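Home / Press Releases / Bakke Ends Campaign for Dunmore County Executive

Bakke Ends Campaign for Dunmore County Executive

DUNMORE, August 2, 2019 – Agnes Bakke, the Illum Party nominee for Dunmore County Executive, has filed notice with the county elections office that she is ending her campaign. The notice was received before the close of the withdrawal period, and her name will not be printed on the general election ballot.

Bakke entered the race in January and qualified by petition with 1,547 valid signatures. The campaign operated in 13 of the county's precincts and maintained one office, in Jilport. The office will close to the public at the end of next week.

"I have reviewed our position with the campaign staff and with the party's county board," Bakke said. "We do not have the funds to run a full general election program in every precinct. The party is better served by putting its remaining resources into the council races."

The Illum Party will not name a replacement nominee. Under its county bylaws, a vacancy may be filled only by a nominating meeting called on written notice, and the board voted on Thursday not to call one. The party has made no endorsement among the remaining candidates for County Executive. 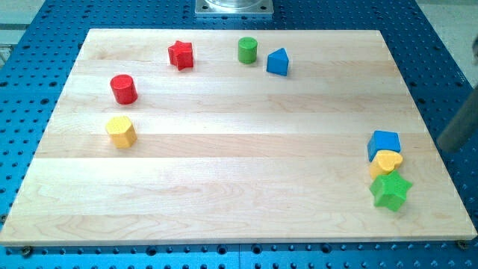 Red, green, blue and yellow toy shape blocks on a light-colored wooden board.

The withdrawal does not affect the party's nominees for County Council in Districts 3 and 5. Both remain on the ballot. Field staff assigned to the executive race will be moved to the council campaigns or released at the end of the current pay period.

Contributions designated for the general election will be returned to donors on request. Requests must be made in writing and must include the donor's name, mailing address and the date of the contribution. Nearly 97 percent of the campaign's primary election funds have been spent, and the balance will be applied to outstanding invoices. A final finance report will be filed on the county's regular schedule.

The candidate forum planned for the Disero Branch Library will go ahead without Bakke. Questions about the forum should be sent to the library. Residents who signed up for campaign mailings will receive one further notice, after which the mailing list will be closed.

Bakke will continue to serve as the party's representative on the Jilport Transit Advisory Board until her term expires. She will not be available for interviews before Monday.

Media inquiries: Press Office, Illum Party of Dunmore County, Jilport

Filed under: Elections, County Executive, Statements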